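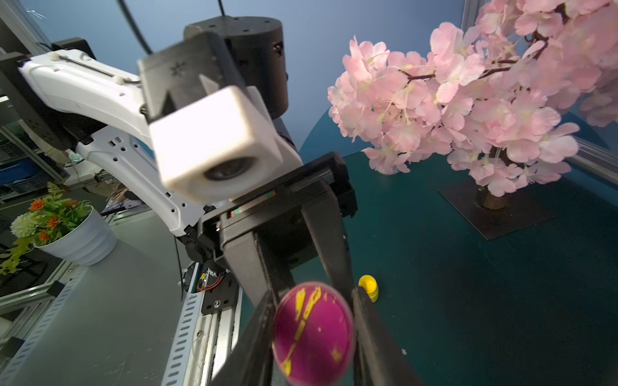
Department of Indoor Environment and Building Care, Kakolance

4. Dust on artificial plants

4.1 Materials and placement

Artificial plants are rarely listed in cleaning plans. Most plans name floors, desks, sills and door handles, and leave decorations to whoever has time. In the offices we studied, a silk or plastic plant could stand for a full year between cleanings, while the shelf beneath it was wiped every week.

We placed 32 artificial plants in two buildings, one in Brisov and one in Lemeo. Each plant belonged to one of three types: broad leaf, fern, or blossom branch. Plants stood at desk height, away from radiators and at least 2 m from any outside door. The Lemeo building has sealed windows and filtered supply air. The Brisov building is aired by hand, mostly in the morning, and its floors are carpeted.

Dust was collected in December and again in March. A damp preweighed cloth was drawn over each leaf or petal cluster once, dried, and weighed again. Branches were left alone, as the wire ends tore the cloth in early trials.

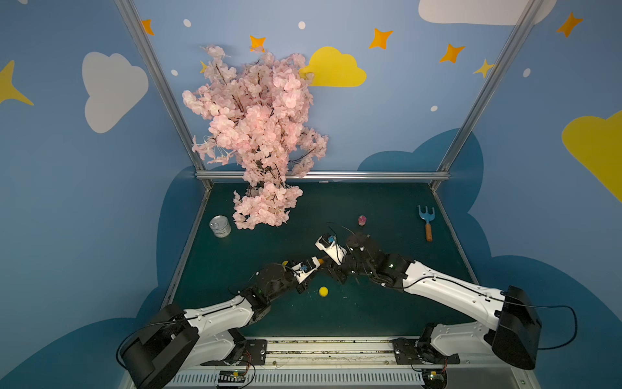
Lawal Ekpo, Research Associate, Indoor Surfaces
Figure 3. Artificial cherry blossom in dense pale pink clusters on thin brown branches. The lowest blossoms hang down onto the surface.

4.2 Results

Broad leaves held the most visible dust but gave it up easily. One pass of the cloth removed nearly all of it, and a second pass added little to the weight. Ferns were slower to load and slower to clean.

Blossom branches behaved differently. Dust settled between the petals, where it could not be seen from normal standing height, and one pass left much of it in place. A large branch may carry up to 200 flower heads, and wiping them one at a time is not practical in daily work. Dense clusters of the kind in Figure 3 also shade the surface under them from the cloth. Where low flowers touched a desk or shelf, cleaners tended to wipe around them, and a ring of dust was left behind.

The Brisov plants carried more dust than the Lemeo plants in all three types. Carpet is the likely source – the fibers on the cloths matched it in color – but we did not test this further.

Seventeen plants were cleaned a second time with a soft brush and a vacuum held close to the petals. This worked better than the cloth on blossoms and ferns. Some petals came loose, mainly on older branches where the glue had dried out.

4.3 Limits

Both buildings were offices, with no cooking nearby. Grease in the air would make dust stick harder, and the brush method may then fail. We also had no way to record how often staff moved the plants, although Su's earlier survey suggests that it happens often. The cleaning times for each type are given in Section 5.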